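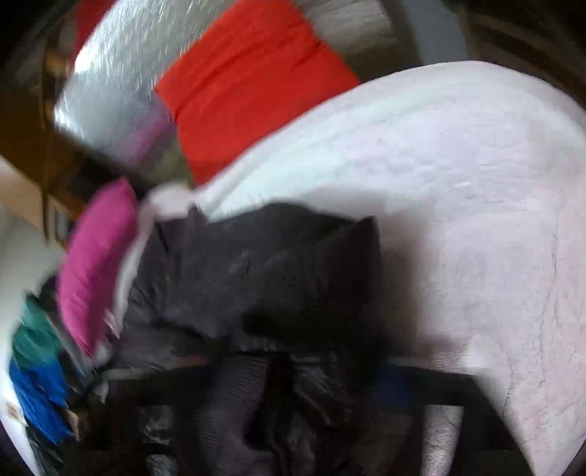 White sheet and charcoal pillow, with the hand-held gripper at the bottom.

Visska Hand-Held Gripper, Soft Goods Model

Safety notice and replacement finger set

Status: Available. Units in the first production batch are subject to the finger pad notice below.
Sold as: Complete gripper, or replacement finger set only
Warranty: 18 months

The Visska is a two-sided hand-held gripper for recording and testing grasps on bedding, clothing and other household fabric. The operator squeezes the handle and the two sides close together. It is used for making beds, sorting piles, pulling pillowcases and similar work where the cloth moves and bunches up.

Finger pad notice

Posted May 21, 2018

We have received reports of finger pads coming loose on the first batch of Visska grippers. The pad lifts at the tip, fabric works its way in behind it, and the gripper will not let go when the handle is released. In one report the operator kept pulling on a fitted sheet and the pad came off completely. The return spring then snapped the handle open against the operator's thumb. The injury was minor, but we are treating this as a safety matter.

The cause is the adhesive. It softens after long sessions in warm rooms, and lint gets into the edge and keeps the bond from closing up again. Our bench test ran 300 closings on cotton and did not show the fault. The test was too short, and it was run on flat cloth. Hems and seams put a sideways load on the pad that flat cloth does not.

Which units are affected

Check the serial plate inside the handle. Units numbered 19 through 40 have the old pads. Units with higher numbers left our shop with screwed pads and need no work. Numbers below 19 were bench units and were never sold.

If your unit is affected

Stop using it on sheets, duvet covers or anything with a raised hem. Look at both pads under a good light. If you can slide a piece of paper under any edge, take the gripper out of service.

Do not re-glue the pads. We tried three household glues and all of them failed sooner than the original.

If fabric is caught, do not pull. Disconnect the power lead, hold the handle closed, and back the cloth out toward the tip. Ease the handle open slowly with your fingers clear of the linkage. If the cloth still will not come free, cut the cloth.

Replacement finger set

The new set has pads held by two countersunk screws each, with a lip at the tip so fabric cannot get started behind the edge. It is free for affected units -- write to us with the serial number and a mailing address. You do not need to send the gripper back. The set ships with screws, a driver and a printed sheet of instructions.

Owners of the older Groven gripper can also fit this set, but will need the Rizzi adapter plate, sold separately. The Groven's own pads are molded in one piece and do not have this fault.

Fitting takes one person and a clear table. Run the calibration routine afterward, as the new pads are slightly thicker and the closed position will read wrong until you do.

Shipping

Finger sets ship from our Girnby shop in the order requests arrive. We expect to have all of them out by the end of July.

Questions about this notice go to Grethe Fogh, product support. Please include the serial number and, if a pad has already lifted, which side it was on.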